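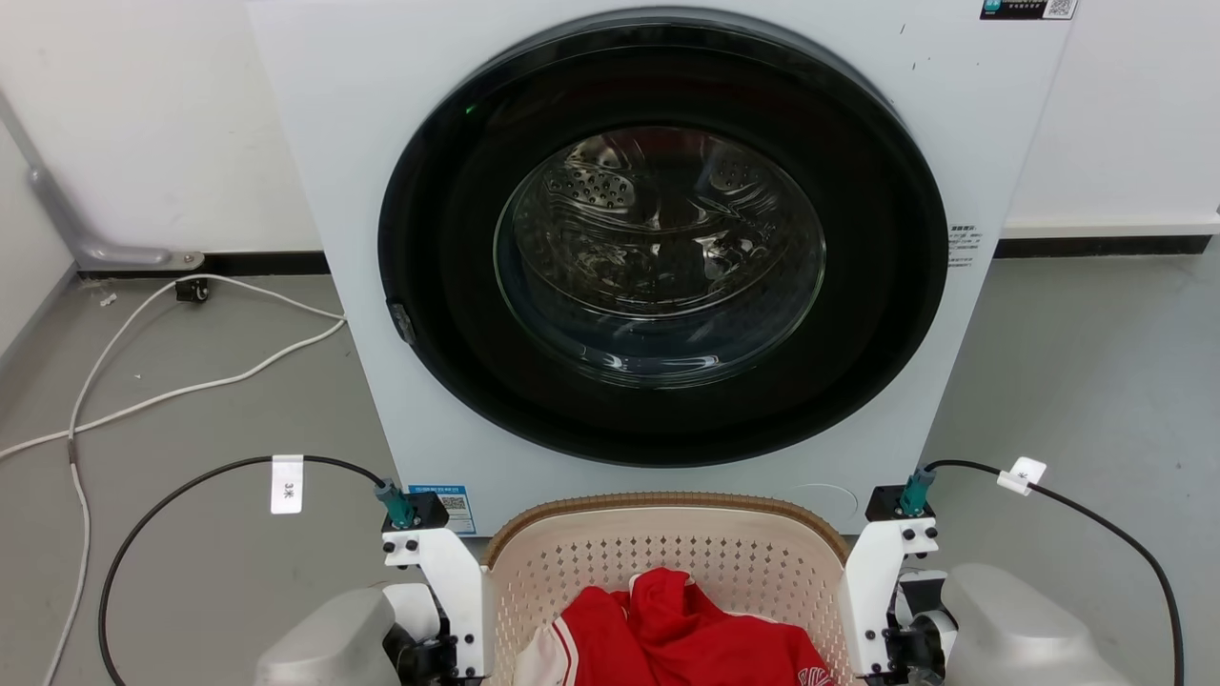
Galerie: Hasa lernt Wäsche

Willkommen auf unserer Bilderseite! Hasa ist der Softwarestapel, an dem wir in Fustden seit September arbeiten: Wahrnehmung, Greifplanung und Regelung für zwei Arme, alles in einem Repository und endlich mit einem Build, der auf allen Rechnern durchläuft. Die Aufgabe klingt harmlos. Wäsche aus dem Korb nehmen, in die Trommel legen, Tür zu. Wer das einmal programmiert hat, sieht Waschmaschinen mit anderen Augen!

Vor der Maschine
Korb mit rotem Sportstoff zwischen den beiden Armen, dahinter die runde Tür mit dem schwarzen Rand. Für die Wahrnehmung ist das ein wunderbar gemeines Motiv: Glas und Edelstahl spiegeln, und Tiefenwerte mitten in der Trommel kann man meistens wegwerfen. Úna Lynch schätzt deshalb die Türebene über den dunklen Ring und rechnet die Öffnung daraus zurück. Läuft bei uns mit 15 Hz, und die Pose springt kaum noch.

Zum Stoff: glänzendes Gewebe hat keine Kanten, auf die man sich verlassen kann. Unser Segmentierer sucht Falten, bewertet sie und gibt die besten 3 an den Planer weiter. Madalena Esteves hat dafür 118 Aufnahmen von Hand nachgezeichnet, tausend Dank!!

Zum Planer: Der Korb steht dicht vor der Maschine, da wird es für zwei Arme schnell eng. Tamer Saab plant beide in einem gemeinsamen Konfigurationsraum, mit dem Korbrand als weichem Hindernis (leichtes Anstreifen ist erlaubt, Schieben kostet). Version 2 des Kostenmodells liegt im Branch »korbrand«.

Noch offen: die Kabel als Hindernisse ins Modell bringen und das Türschließen mit Kraftregelung. Luzius Auer sitzt am Regler und freut sich über Logs, am liebsten mit Zeitstempeln aus derselben Uhr.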